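Gandale Refurbishing, Plustthorpe shop
Progress report to the Gebremichael Fund, second period
Assisted teardown cell: parts recovery from desktop computers

Where we are

The cell has been running in the teardown room since April, and the bench crew has worked beside it on every shift since May. In the period covered here it was given 904 desktop cases. It finished its assigned steps without a person stepping in on 322 of them. The first-period report, which I did not write, predicted it would be handling most of the intake by now. It isn't, and I would rather say so on page one than have it come out at the site visit.

What the arm is asked to do is narrow. A person opens the case, pulls the side panel, checks for damage and sets the machine on its side on the table. The arm goes in over the board for memory and small parts. The person takes the case back afterward for the drive, the cabling and the power supply. We dropped cable work from the plan in June. Every model routes its cables differently, and previous owners have been inside plenty of them. 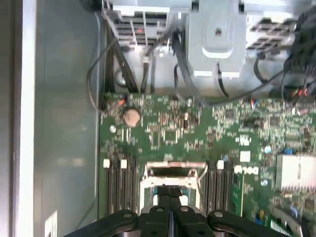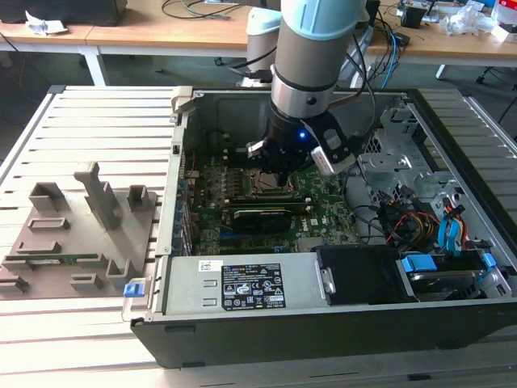

Time per case

A trained bench worker still beats the cell on a single machine. Raltix, who supplied the control software, argue that single-case time is the wrong measure and that we should count what one worker can get through while the arm is busy. I agree in principle. In practice the worker is not free during that time. Our people report that they start wiping a drive or sorting screws, get called back by a stop, clear it, and lose their place. On a bad afternoon this happens often enough that the two jobs together go slower than they did before.

Stops come mainly from three causes: latches that don't open fully, boards sitting at a slightly different height than the taught position, and cables lying over the slots. A software update in July helped with the second. The first is still with Raltix. The third is handled by a person moving the cables by hand before the arm starts, so part of the saving has simply moved to a different pair of hands.

What has changed for the crew

Wrist and thumb complaints are down. Three people who had asked to be rotated off memory pulls have withdrawn the request. That is a real gain and it was not in the original case for funding.

Against that, the job has gotten duller for the experienced people. They used to own a machine from start to finish and now they prepare it and wait. Two have said in writing that they would prefer the old benches. New hires like the cell better, but they are also learning less about the hardware, and we have seen them miss faults that a person with a hand on the board would have caught. We have put them on manual teardown for their first 2 weeks to make up for it -- an added training cost that nobody budgeted.

No positions have been cut. I have been asked by the crew whether that will hold, and I could not give them a promise past the end of the grant. It would help us to have the Fund's view on this in writing.

Spending

Equipment is on budget. Training and floor supervision are over, for the reasons above. The maintenance line looks underspent, but only until the next gripper service is invoiced.

Next period

We will run 200 cases of one model only, with the same two workers, and time all of it, including preparation and recovery from stops. The earlier figures mixed models freely and I don't trust them -- good or bad. If the single-model run does not come out ahead of the manual bench, I will recommend keeping the cell for memory pulls, where it spares people's hands, and dropping the plan for a second one.

The deposit for the second cell is due in November. We ask that it be held until those results are in.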